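Who Gets the Draft First: Access to Consultation Papers Before Publication
Speaker notes, December 4, 2025
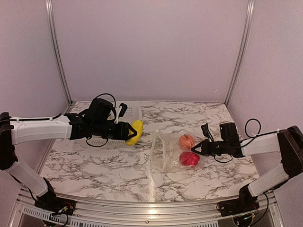 Photo: Urs Thaler

Slide 1 - Title

Say the title, say the length (thirty minutes plus questions). Printed copies of the tables are at the back. Numbers on the slides are rounded; the tables are not.

Slide 2 - The question

Most work on outside influence over regulation looks at meetings. Meetings are logged, at least in part, and a log can be counted. This talk is on an earlier stage: the period between the first complete draft of a consultation paper and the day the paper is opened to the public.

In that period the draft is supposed to stay inside the ministry. In practice it is shared with selected outside parties for what the procedure manuals call technical verification. The manuals don't define the term. They don't require a record of who received the draft, and they don't require the final paper to mention that it was shared.

The question is narrow. Does a party that sees the draft early get more of its wording into the published version than a party that sees it with everyone else?

Slide 3 - Material

We requested internal versions for 13 consultations on product safety and packaging. Full version histories came back for nine. Two requests were refused outright, one is under appeal, and one produced a single PDF with no earlier versions.

The nine histories contain 984 separate text changes between first complete draft and publication. A change is any insertion, deletion or substitution of four words or more. Numbering, headings and punctuation were excluded.

Pause here. Someone will ask why four words. At three, the matching picks up stock phrases ("in accordance with" and the like). At five, short but substantive edits to definitions drop out.

Slide 4 - How early access was identified

Three sources, in order of reliability:
Cover emails attached to the released files.
Document properties, where an outside editor's name was still in the file.
Later submissions that quote text which exists only in an unpublished draft.

The third source needs care. A quotation from an unpublished draft shows that the party had the draft. It doesn't show who sent it or when. We coded those as "access, date unknown" and left them out of the timing figures on slide 7.

Slide 5 - Case one: Brestus

Brestus makes coatings for food packaging. It had the draft of the migration limits paper before publication, confirmed by cover email. The email asks for "comments on feasibility" and gives a deadline of six working days.

The reply proposed a new definition of "contact surface." The published paper uses that definition with one word changed. The question put to the public then asks whether respondents agree with the definition. By then the alternatives from the first draft had been removed, so respondents had nothing to compare it to.

Do not say that Brestus broke a rule. It was asked for comments and gave them. The gap is on the ministry's side.

Slide 6 - Case two: Womemis and Vlachou

Womemis is a trade association. Vlachou is a consultancy that drafts responses for several of its members. The draft went to Womemis only, but the file returned to the ministry lists a Vlachou employee as last editor.

Two points for the audience:
Sharing with an association is in effect sharing with its members and their advisers. The ministry has no control over that step.
Vlachou also held a contract with the same ministry during that year, on a different subject. We found no sign that the two teams were in contact. The declaration form had no field where the overlap could have been entered.

If time is short, skip the second point and refer people to the handout.

Slide 7 - Results

Read the chart from the left. Dark bars are parties with confirmed early access. Light bars are parties that responded during the open period only.

Wording from early-access parties was adopted more often in all nine consultations. The gap was widest for definitions and exemptions, and small for reporting duties and dates. This fits the sequence of drafting: definitions are fixed first and are rarely reopened after publication.

Timing matters as well. Where the draft went out early in the process, adopted changes were spread across the text. Where it went out in the last week, they were mostly in the annexes.

Slide 8 - What the data does not show

Adopted wording is not proof of influence. A ministry may have reached the same wording by itself, and some early comments were plain corrections of error. We removed the corrections where two coders agreed on them. That took out around 6 percent of matched changes.

We also can't see phone calls, and we can't see advice to leave something alone. A provision that stays unchanged because a party asked for it to stay leaves no trace in a version history.

Slide 9 - Comparison: the Wurkia procedure

The Wurkia agency used to share drafts on the same informal basis. Its current procedure allows early sharing under three conditions: the recipient list is published with the paper, the comments received are published as an annex, and at least one recipient must have no commercial interest in the outcome.

The third condition has been hard to meet. Consumer groups and academics often decline because the deadlines are short and the work is unpaid. The first two have been met without reported difficulty. Staff time for the annex is small - the comments already exist in writing.

Slide 10 - Recommendations

Keep to the text on the slide.
Define technical verification in the procedure manual and limit it to questions of fact.
Publish the list of recipients on the day the consultation opens.
Publish their comments in full, with the version they refer to.
Add a field for current government contracts to the declaration form, covering advisers as well as principals.
Keep version histories for at least five years after adoption.

None of these needs a change in the law. The first four can be done by revising the manual. The retention rule needs agreement from the archive service.

Slide 11 - Questions

Likely ones:

Why only product safety and packaging? Requests in other areas were still pending when coding started.

Are the recipients' names public? Those in the handout are. Names of individual employees were redacted by the ministry, apart from those left in file properties, which we have removed ourselves.

Will the data set be released? The coded changes yes, the source files only where the ministry has cleared them.

Leave slide 7 on the screen during questions.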